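Gripper comparison on the two-compartment bin
Speaker notes, internal methods session, Tuesday, 45 minutes plus questions
Speaker: Tetteh Amoah

Slide 1. Title

Introduce the talk in one line: two grippers, one arm, one bin, one object set, and what changed when only the gripper changed. Say up front that the controller comparison is a separate talk. People will ask about it anyway. Park those until slide 11.

Check that the clicker works before starting. The room display drops the bottom few pixels of each slide, so read out the axis labels on slides 7 and 8.

Slide 2. What we wanted to know

The question came from the Hurngate project. They have mixed items in a shallow bin and want to specify one gripper for all of them. Their current specification lists payload and stroke and nothing else. Both of our candidates pass that specification. They do not behave alike.

Three things were measured: pick success, time from trigger to clear of the bin wall, and number of operator interventions. Grip force was logged but will not be shown. The force channels on the two units are filtered differently and the traces cannot be laid side by side.

Pause here and ask who has worked with mixed bins. If fewer than half the room, spend an extra minute on slide 4.

Slide 3. The two grippers

Gripper A is the Rernura parallel unit. Two fingers, electric, swappable pads. We used the soft pads throughout.

Gripper B is the Huritz adaptive unit. Two linkage fingers that close around the object when the inner surface meets resistance. Slightly longer from flange to fingertip, which matters near the walls.

Both were mounted on the same arm with the same adapter plate. Tool center point was recalibrated after each swap. Payload data were re-entered by hand and checked by a second person. Mention that the first set of Rernura runs was thrown out over a wrong center of mass entry. The arm tripped on light wall contact and we spent a morning blaming the gripper.

Slide 4. Bin and object set

The bin has a front and a rear compartment with a sloped divider between them. A run starts with objects in one compartment and ends when they have all been moved to the other or when the attempt limit is reached. Then the direction reverses. This saves refilling by hand, and it also means the start layout for each run is whatever the previous run left behind.

Someone will object that this is not a controlled layout. Correct. We gave up repeatable starting positions to get more attempts per day. The analysis treats each attempt as the unit and each run as a block. Details in the backup slides.

Objects were chosen for differences in surface and shape. Some are smooth and heavy at one end, some are thin, some are clear. Toy items are fine for this purpose. Do not spend time defending the duck.

Slide 5. Attempt definition

An attempt begins when the gripper passes below the rim of the bin. It ends when the gripper is back above the rim, with or without an object. A pick counts as a success only if the object is released on the far side of the divider. Objects dropped on the divider and sliding back count as failures. Objects dropped on the divider and sliding forward count as successes, with a flag. There were 7 of those in total and removing them does not change the ranking.

Two objects lifted together count as one success and one flag. Read this sentence twice. It caused more argument than anything else in the study.

Slide 6. Attempt counts

Total attempts after exclusions: 1348. Attempt limit per run: 200. Attempts on the clear and thin items taken together: 405.

The split between grippers is nearly even but not exact. Swaps were made between full runs only, and runs end at different lengths.

Slide 7. Results, pick success

Read out the axes: object class along the bottom, success rate up the side. Rernura is the left bar in each pair.

On smooth rounded items the Huritz unit is ahead. The fingers wrap, and small errors in approach angle are absorbed. On thin items lying flat, the order flips. The Rernura fingertips can be brought down square to the floor and closed along it. The Huritz fingertips swing in an arc during closing and lift away from the floor at the end of travel, so the item slips under.

Clear items were poor for both. This is mostly a camera result and should not be charged to either gripper. The depth image has holes where the item is, and the grasp planner picks the strongest edge nearby, often belonging to whatever is underneath. A closed grip on the wrong object is still logged as a failure for the target.

Do not quote a single overall rate. If pressed, say that the overall rate depends on the mix and that the Hurngate mix is still being decided.

Slide 8. Results, time per pick

Read out the axes: seconds along the bottom, count up the side.

Medians are close. The tails differ. The Huritz unit has a long tail from slow re-opening near the walls, where we limited finger speed to avoid prying against the bin. The Rernura unit has a short second hump from regrasping, when the pads close on an edge and the item rotates out.

Point out that arm speed was capped for the whole study. A faster arm would move the medians and leave the tails where they are.

Slide 9. The cell during a run

Leave this one up while talking about reach and cables. Things to say, in this order:

The arm is the KUKA. It comes in from the side of the bin and works downward into the front compartment. The orange joint at the wrist is the part that comes closest to the bin when picking near the walls. Wrist clearance was the limit on approach angle more often than the gripper was.

The cables run along the outside of the arm, tied over the gray link, with a loop of the yellow one at the wrist. The loop has to be long enough for full wrist rotation and short enough to stay out of the bin. We adjusted it twice during setup. Check it at every swap.

The bin is held with bar clamps. Before clamping, wall contacts shifted it by a few millimeters and the calibration drifted over the day -- this looked exactly like a slow vision fault.

Point at the scoop and the eggplant. The scoop is the case where the handle is graspable and the bowl is not, at least from above. The eggplant against the wall is the case where one finger needs space that is not there. For the clear item lying over the black one, refer back to slide 7.

Worn surfaces: the floor of the bin is scratched and the divider is chipped and scuffed. Bright scratches show up as false edges in the color image. We did not replace the bin, as a customer bin will look the same after a few months.
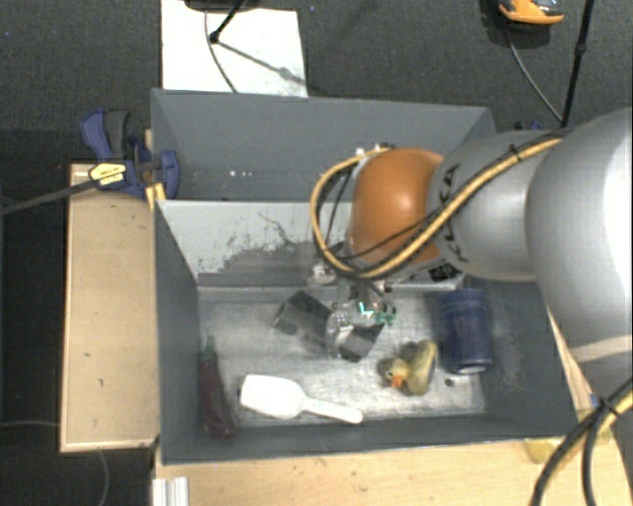 Slide 10. Interventions

An intervention is any time the operator stopped the run and touched something. Categories: object out of bin, object wedged, cable check, protective stop, other.

Wedged objects were the largest group for both grippers. Most were in the corners. The Huritz unit wedged fewer items but took longer to free when it did, since the linkage can trap a thin handle between finger and palm. Operators should open the gripper from the pendant before pulling anything. Two pads were torn on the Rernura unit by people pulling first.

Protective stops were rare after the payload correction on slide 3.

Hjaltadóttir supplied the replacement pads. Their second batch was slightly harder than the first. We noticed this from the rotation failures, went back to the first batch, and marked the affected attempts. They are excluded from the counts on slide 6.

Slide 11. What was held fixed

Controller, planner version, camera position, lighting, arm speed cap, bin, object set. Take the parked controller questions here, briefly. The short answer is that both grippers were driven through the same digital interface and neither was tuned beyond the vendor defaults, except for the finger speed limit near the walls.

If asked about suction: not tested. The scoop bowl and the smooth items would probably favor it. The object set was not picked with suction in mind and a fair comparison would need a new one.

Slide 12. Recommendation to Hurngate

For a mix dominated by rounded items, the Huritz unit. For a mix with many flat or thin items, the Rernura unit with the softer pads. If the mix cannot be fixed before October, use the Rernura unit, on the grounds that its failures are easier to detect. A rotated or lost item shows up in finger position. A slipped item under an adaptive finger often reads as a full close, and so does an item that was never there.

State plainly that the recommendation covers this bin depth only. In a deeper bin the wrist goes below the rim and the clearance problem changes.

Slide 13. Next steps

Repeat the clear-item attempts with a second camera at a lower angle. Log the force channels unfiltered on both units. Try shorter fingers on the Huritz unit, if the vendor will release the drawings.

Questions

Backup slides 14 to 17 hold the block analysis, the exclusion list, the calibration procedure and the pad hardness measurements. Slide 16 still has the old adapter plate dimensions. Use the printed sheet instead.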